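Robots at the Mug Factory

At the Koltstead factory, workers used to lift every mug off the line by hand. A full shift meant 1114 mugs, and by the end of it people had sore wrists.

Now robot arms do most of the lifting. The 30 people who work there still have plenty to do. Some check mugs for cracks. Others learned to program the arms, and that took three weeks of classes. A few miss the old job, when they could chat while they packed.

Before an arm gets a new task, a worker tries it out in a computer model.
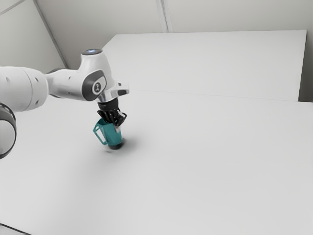
A robot arm in a computer model holds a teal mug by its rim.

If the grip is wrong, the worker changes the program and runs it again.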